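Workshop notebook, Skangate Singers
9/12/23
Entry by Serena

Sectional plus full group tonight, and I'm writing this while it's still ringing in my ears. What a good evening! The altos came in early to go over the middle of the Ma setting (Seon-mi's piece, the one on a single syllable) and by the time everybody else had their coats off they had it from memory.

Warm-ups. Tae-yang led. He dropped the sirens and started us on a hum at the D below middle C, men and women together, then opened to "noo" and "nah" without changing the weight. Five minutes, no piano. I want to keep this one. The basses stopped pushing almost at once and the top sopranos had somewhere to sit. Next time try it a half step lower for the basses, they looked comfortable.

Ma, bars 1 to 38. We sang it in a circle with the parts mixed up, so every singer had a stranger on each side. It was messy the first time through, then at bar 17 the suspension in the altos finally had some bite and a couple of people laughed out loud. The trouble is still the vowel. Half of us sing "mah" and the other half drift toward "muh" when it gets quiet. Seon-mi wants it tall and forward even at pianissimo. Young-sook had us whisper the whole page in rhythm, then sing it, and the vowel matched for a good eight bars before it slid again. Do the whisper thing every week until March.

Staggered breathing in the long pedal (bars 29 to 36): pencil it in. I have altos one and three breathing after beat two, altos two and four after beat four. Tenors still all breathe together at the bar line because it feels natural — you can hear the floor drop out. Ankit is going to mark the tenor copies.

Tempo: the score says 60. We're happiest at 56. Seon-mi listened to both with her eyes shut and said leave it at 56 and she'll change the score. I love singing music by somebody who can stand up and say that. 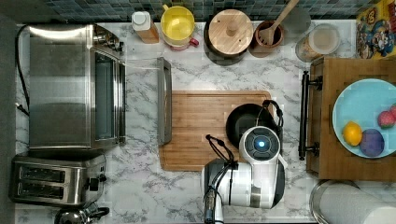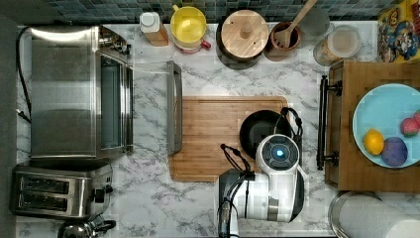
Should we be singing the pedal with vibrato or without?
Without it to start, then let it come in on its own from bar 33 as the chord fills out. Keep the fifth (tenors, second altos) straight all the way through, it's what everyone else tunes to.

Second half. Read through the Cloltar rounds for the first time, three of them, all in the blue folder. The second is a keeper: four entries, very plain tune, and the harmony it makes when the last voice arrives is far richer than you expect from the page. We tried it walking. Singing and walking at the same time is harder than it should be, and the ones who found it easiest were the newest members, who hadn't had time to get attached to their music stands. The third round goes too high for the altos in G. Take it down to E flat and ask Young-sook to check whether the basses can still get under it.

Blend experiment: we stood in quartets at the four corners of the room and sang the last page of Ma to each other across the space. Terrible ensemble, gorgeous sound. The delay between the corners is real, so everyone has to watch Tae-yang's hands and stop listening for the beat. I would dearly like to try it at Clumia in the spring. The hall there seats 400 and has a gallery on three sides, and I keep picturing the sopranos up there. Young-sook is less keen, she says the sopranos go sharp as soon as you let them up a staircase. We'll see!

Tuning notes for myself: final chord was 8 cents flat on the recording, measured on Ankit's phone app, which is the best we've done on that page. The app also tells me our A had sagged to a shade under 438 by the end. First run was worse. Sopranos, lighten the descending scale at 51, every step down is a little smaller than you think.

Library: Ma copies are under 419 in the cabinet. Please put them back under that number, I found two in with the carols. The extra tenor copies have the old bar 44 (wrong natural on the second beat), so cross it out or swap yours.

Money, briefly. The Clumia date comes to 3000 with the piano tuned, and Young-sook has the form.

For next time
Whisper page one, then sing it
Tenor breaths, from the marked copies
Round two from memory, walking
Round three in E flat
Bar 44, check everybody's copy
Ask Seon-mi if the last "ma" closes to the m or stays open, we did it both ways tonight and I forgot to write down which one she liked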